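Odds and Ends Swap Is Back!

Clear out a drawer this week, because the swap bin returns to the Plakham hall on Tue 4 February and we could not be happier about it. The September swap was such fun — 600 little things changed hands, and I came home with a lovely egg timer and a jigsaw I've now done twice!

The rules are the same as before. Bring up to seven small items, clean and in one piece, and take home whatever catches your eye. Toys, cups, cloths, clips, single building blocks (somebody always needs one more), cans with their lids on, all welcome. Please, no glass and nothing with a battery in it.

A toy dolphin, an orange-red cup, a yellow block and a striped cloth all in one bin — I love a mix like that, and you never know what will be lying next to what.

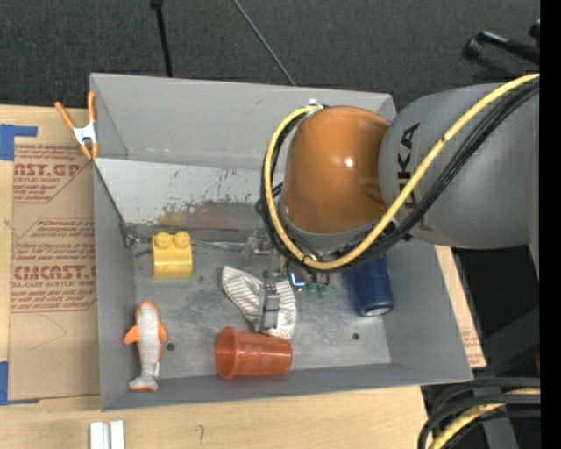
Doors open at 6 and we swap until the tables are bare. Parking is behind Hellström Hardware, and the side gate will be open. If you have bigger things to pass on, save them for the Plonia yard sale in spring, and tell your neighbors!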